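# Arm faults out while wiping a sink, only near the front rim

**Marjatta Lindqvist**

We run a two-armed robot on bathroom cleaning tasks at our Lullinstead site. Wiping the basin works until the gripper has the cloth down by the front rim. Then the arm stops with a force limit fault, the gripper opens and the cloth stays in the sink. The log says 297 every time, which our manual lists as "external force, wrist." It happens maybe one run in three. I have a run counter that says 2,147 and we never had this before the sleeve was changed in May.

What I have tried:

- re-zeroed the wrist force sensor, arm hanging free
- lowered the pressing force by 30 percent
- a different cloth
- restarted everything

Lowering the force made it rarer but the sink doesn't get clean. The back wall of the basin and the area by the faucet are fine at full force.

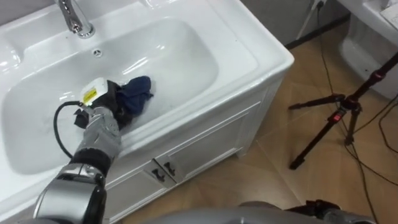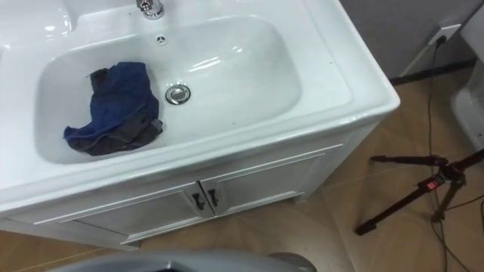

The sleeve is the gray covering on the hand and forearm. The old one was the same length but thinner. Is it worth taking it off to test, or is the sensor going bad? A new sensor is a long wait and I would like to be sure before I order.

---

**Muammer Karaca**

Check the cable before you order anything. In your first picture the black cable comes out of the side of the white module, hangs down along the inside of the basin and goes back to the forearm covering. If the sleeve holds the forearm end tighter than the old one did, bending the wrist will pull on that loop. If your sensor sits behind the module, it reads the pull as contact.

We had the same thing at Dodcombe on a Pitkänen arm. Ours showed up only at one wrist angle too, and re-zeroing never helped, for the reason that with the arm hanging free there was no pull on the cable.

To test it:

1. Take the cloth away and move the arm through the front rim path 10 cm above the sink. Keep a hand on the stop button and stay out of reach of both arms.
2. Log the wrist force. It should stay nearly flat once gravity is taken out. If it climbs as the wrist bends, it is the cable or the sleeve.
3. Power down, free the sleeve at the wrist, run it again.

If it is flat with the sleeve free, give the cable more slack under the cuff and clip it so the loop can't catch on the rim. I would put the force back to normal only after that.

Also, I would change the fault action. Opening the gripper on a force fault is a bad default. With a cloth it does no harm, but it will be a problem when the thing in the hand is a spray bottle.

---

**Genov**

Could just be the sensor, they do wear out. I'd swap it. Turn the limit up in the meantime.

---

**Muammer Karaca**

Please don't turn the limit up. It is there for people as well as the sink.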